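**Black fades. Buy it anyway**

Altley, October. Every second coat on the high street is black again, and the Girkex store had 14 black tees on one wall. Fourteen! Prices from $2 in the thrift bin to $56 for the heavy cotton one.

Mine go gray by spring. Always the collar first, then the shoulders. Cold wash, inside out, no dryer. Thats the whole routine.

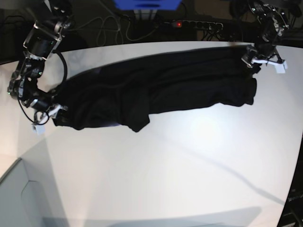

Dye helps too, one packet does two shirts if your careful. D'Souza on the corner still stocks it, back shelf, next to the buttons.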